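Curtain return on a timber window: light gap at the leading edge

3 min read

14 comments · 2 shares

tromemia_tas
Timber window, dark brown, ceiling-height unlined curtain in an off-white polyester-linen blend. The curtain is 2 panels on a straight track. When closed, I get a vertical strip of streetlight down the jamb side. Track projection is 117 mm from the wall. Has anyone fixed this without replacing the track? I rent, so drilling is limited to existing holes.

Share (1)

flatpack_ned
117 is a lot of projection for a single curtain. Most of your light is coming in from the side. You need a return: the last hook goes back to the wall at 90 degrees and the fabric follows it. Screw eye in the jamb, one hook, finished.

tromemia_tas
Screw eye means a new hole.

flatpack_ned
Adhesive cup hook, then. The load is negligible at that point because the track carries the weight.

selvedge
Disagree on adhesive. Timber that's been oiled won't hold it, and it gets tugged sideways every time the curtain is drawn. Mine lasted a fortnight. I used a Bolger magnetic return: thin steel strip in the side hem, flat magnets on the frame. Same adhesive problem in theory, but the magnet lets go before the glue does.

irard_window
Before buying anything, check the fullness. What is the flat width of each panel? If the curtain is stretched to cover the opening, the leading edge pulls away from the frame and no hook will make it look right.

tromemia_tas
Flat width 154 cm per panel. Pleats are even when closed, so I don't think it's stretched.

irard_window
Then the return is the problem. Use the spare width and move the end glider.

grommet72
Different view: leave the edge alone and line it. An unlined pale curtain glows at night anyway, so you will seal the side and then notice the whole panel. Tramivum do a detachable blockout lining that clips to the same gliders. 500 g per square metre, so check the track rating first.

selvedge
That weight on a rental track is optimistic. It also doesn't touch the side gap.

grommet72
It does if you cut the lining wider than the face fabric and let it wrap.

selvedge
And then it shows from inside as a grey stripe whenever the curtain is open. I've seen it done and it looks like a hem coming down.

flatpack_ned
Check it at night with the curtain partly drawn. Easier to judge where the fabric should stop relative to the timber.

irard_window
My sitting room, lamp down low. Same general arrangement: brown timber, pale curtain, city behind. Look at the left edge of the fabric. It falls in a straight vertical, and there is still glass between it and the timber lower down, with lights coming through.

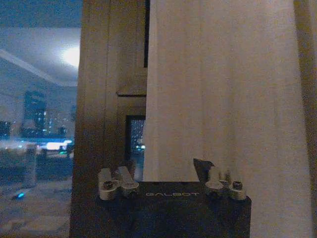

What to try, in order

1. Move the end glider outboard of the last bracket and re-hang. No cost.
2. Weight the bottom corner of the side hem. Stops it kicking inwards.
3. Magnets on the frame, strip in the hem. Wipe the timber with metho and leave it overnight before sticking.
4. Lining, if the glow still bothers you after 1 to 3.

grommet72
I'd put 4 first, but the rest is sound.

tromemia_tas
Did 1 and 2 on Wednesday. The strip is down to a sliver near the sill. Ordering the magnets. Will not be lining it before June, the colour match on the samples was poor.

Comments (14) · Share (1)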